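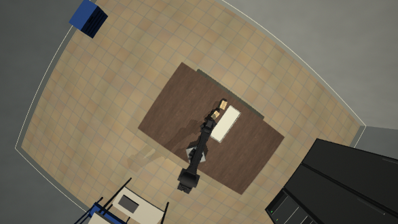 Skadgate, 7th December

Read the Mondaler draft targets again. "Net positive by design" still has no baseline. Clotberg claims 1,680 kWh saved since March, but 518 of that is the line standing idle. I wouldn't call that a saving. 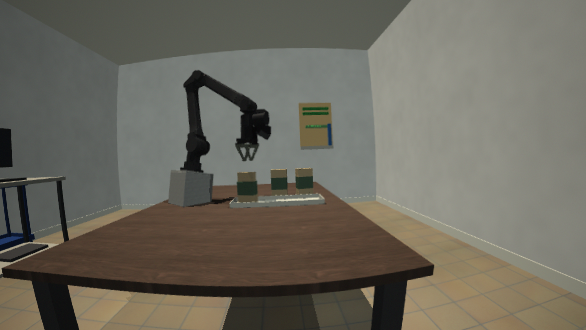
Bergmann's water figures are better, though they come from one meter and nine readings. Asked for the raw log. Until it turns up I'm leaving the 20% goal out of our table, whatever the slides say. 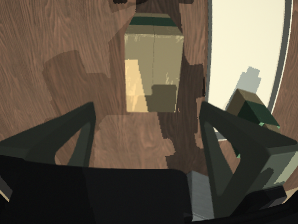

Beige box on the wood top, green stripe along its top edge.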